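Progress report, gripper kit evaluation
To: Yanling Han
11 April 2021

Yanling, sorry this is a bit of a dump, wanted to get it to you before the budget call. Short version: kit works, parts of it are good, documentation is not. We should keep going but I want to change what we buy in the second round.

Where we are

Evaluating the Mutemton finger kit from Brodis as the standard end tooling for the bench arms. You approved one kit plus spares. Kit arrived complete, apart from the clamp screws, which came in a separate envelope 11 days later with no packing slip. Emailed Brodis, got a polite answer, no explanation.

Kit is fitted on the arm in bay two (we call that arm Erdős, it's on all the logs so you will see the name). Second arm still on the old tooling as the comparison. Same program on both, same parts bin, same operator where we could manage it.

Total cycles so far on the new fingers: 2,127. Plan said more by now. We lost time to the cable thing, see below.

What went ok

Fitting. Much easier than the old set. Finger swap takes 8 minutes with the hex key, most of that is getting the fabric sleeve out of the way and back on again. Old tooling was most of a morning if you count the shimming.

Grip on flat parts. Good. Plates, brackets, anything with two parallel faces. Holds them square and lets go cleanly. Drops on flat parts were low enough that I stopped writing each one up separately, they're in the sheet.

Wrist camera mount. No complaints. View of the fingers is close in and stays put after a swap, so no re-aiming. Saves us a step I had budgeted for.

Printed parts. Was sceptical about these when we ordered. The printed ones have held up fine on the bench, no cracks that I can find with a loupe. Brodis offers a machined set for a lot more money and at this point I don't see the case for it.

What did not

Blocks. The small stepped blocks are where it falls down. Finger meets the step and not the face, block rotates, then either it gets placed crooked or it goes on the floor. We tried slower closing speed (helped a little) and softer pads (helped less than I hoped). 65 drops on blocks, nearly all of them the stepped type. That's the number I don't like in this report.

Cable. The supplied lead is too short for our arm. Fine if the arm stays in front, pulls tight when it reaches back to the far bin. It came out of the connector twice and the second time bent a pin. We made up a longer one here. Brodis says a long version is coming in July. Not counting on it.

Manual. Bolt torques are missing for the clamp. There's a table but the clamp row is blank. I asked, they sent a number, I've written it on the inside of the kit lid. Would be nice to have it in print before anyone else uses this.
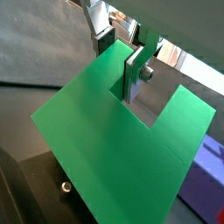 Fasteners are the thing I'd most like sorted before round two. The kit mixes head types and the sizes aren't marked anywhere, so every swap starts with trying keys. The one that matters most is the silver hex socket bolt holding the green finger to the grey metal plate, and with the housing overhanging it there isn't a lot of room for a hand and a key at the same time. A long ball-end key gets in. The short one in the box does not, or it does but you skin your knuckles. I've ordered two long ones out of consumables, tell me if you'd rather they went on the project code.

Also on fasteners, asked Brodis if they'd consider one size throughout. They said it's been "noted". Take that how you like.

Comparison with the other option

You asked me to keep the Grondotance kit in view. I have had their demo unit on loan and put it through the short test only, so treat this as a first look.

Grip on blocks is better. Noticeably. Their pads have more give and the stepped ones stay put. Flat parts about the same as Brodis, maybe a touch slower to release.

Against it: heavier, and our arm feels it at full reach. Camera sits off to one side so you lose sight of one finger on approach. Spares come only as full sets, so one worn pad means buying everything again. Software needs thier own controller, and I don't want a second controller on that bench unless we really have to.

If Brodis can do a softer pad with a lip on it, I would stay with Brodis. If they can't, it's a proper question and we should sit down about it.

Money

Inside what you approved. Underspent on spares as nothing has broken except the pin. Overspent a bit on cable and connectors. The block test fixtures came out of stock. Full lines in the spreadsheet, tab three, ignore tab two, it's old and I haven't deleted it yet.

Not spent: the operator training line. We did it in house, one afternoon, people picked it up fast. I'd like to move that money to pads.

Schedule

Behind. Cable cost us the better part of two weeks and then the bay was needed for the other job. Endurance run is now going to start when the new pads are in, no point wearing out the ones we already know we don't want. Comparison arm is up to date.

Next

- pads, softer, with lip, asking Brodis for a quote and a sample set
- endurance run on Erdős, flat parts first, then mixed bin
- longer test on the Grondotance demo if they let us keep it, waiting to hear
- write our own one page swap sheet with torques and key sizes, laminate it, stick it on the bay
- second longer cable as a spare

What I need from you

Ok to move the training money to pads. Ok to hold the order for the second Brodis kit until the pad samples have been tried, I know you wanted it placed this quarter but I'd rather be late than stuck with the wrong pads on two arms. And a yes or no on the demo loan, they want someone with signing authority and that isn't me.

Logs and the drop sheet are in the shared folder under the kit name. The column called "misc" is mostly blocks that landed ok but rotated, I didn't count those as drops. If you think they should be counted let me know and I'll redo the totals, it isnt much work.

Next report after the endurance run starts. Shout if you need anything sooner.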